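3.2 Salt Reduction in Home-Style Lentil Soup

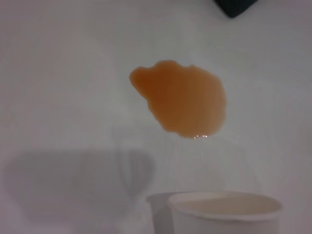
Figure 3. Orange-brown liquid on a white tabletop.

The second trial was made in the Narville kitchen with 22 tasters. Each person received two cups of lentil soup, one with the usual salt and one with 40 percent less. The serving size was 200 ml. Savchuk proposed earlier that lemon juice can cover a part of the missing salt, so we added it to the second recipe only, at the end of the cooking. Of the tasters, 18 accepted the reduced soup as a normal meal. The other four described it as flat, and two of them asked for more pepper. We did not find a clear effect of the age of the taster, but the group was small. The same recipes were repeated in December with barley in place of lentils, and those results are given in Section 3.3.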